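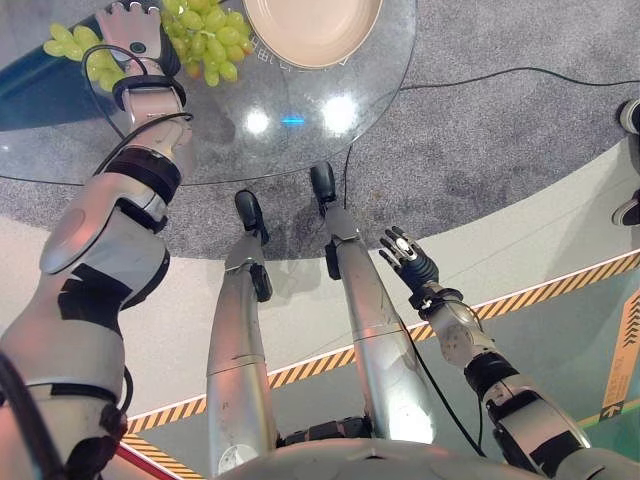
Grapes straight on a glass table - will they mark it?

Posted in Home Care > Glass and Mirrors
May 6, 2021 | 680 views

Fletance_flat
We have a round clear glass coffee table in the living room, a Gordale, bought used. The grapes end up directly on the glass beside the plate more often than on it. After a couple of hours there are dull spots where the bunch was sitting. I wipe them with a paper towel and they smear. By evening, when the lights are on, you can see every streak. The table stands on gray speckled carpet and that shows right through the glass, so I can't always tell if I'm looking at a smear or the carpet.

Is the juice doing anything permanent to the glass? And what do I clean it with that doesn't leave streaks? I have been using a spray called Grovum that came with the apartment. There is still a lot left in the bottle and I would like to use it up if it's OK.

3 replies

macaulay_street
Grape juice won't hurt plain glass. What you have is dried sugar, and a dry paper towel just moves sugar around. Do it in this order:

Take everything off the table, plate included.
Wipe the whole top with a cloth wrung out in warm water and 1 drop of dish soap.
Wipe again with plain water to get the soap off.
Dry it right away with a microfiber cloth. Don't let it air dry.
Run the cloth along the edge too. Sticky stuff collects there and you only find it with your sleeve.

If there is still haze, mix 2 tablespoons of white vinegar into a cup of water and wipe with that, then dry. I don't know the Grovum spray. If the label says glass, use it after the soap step and put it on the cloth so it doesn't drip on the carpet.

To see what's left, crouch down and look across the top toward a lamp. Looking straight down you mostly see carpet.

quietkitchen75
just use a bigger plate

oldporch
Agree with the soap and water. Also dry the grapes after you rinse them. Our water is hard and half the spots on our table were from the water, the juice had nothing to do with it. I shake them in the colander and roll them in a dish towel. Ours has been used this way since last July and there are no marks in the glass, only scratches from a flower pot - those don't come out.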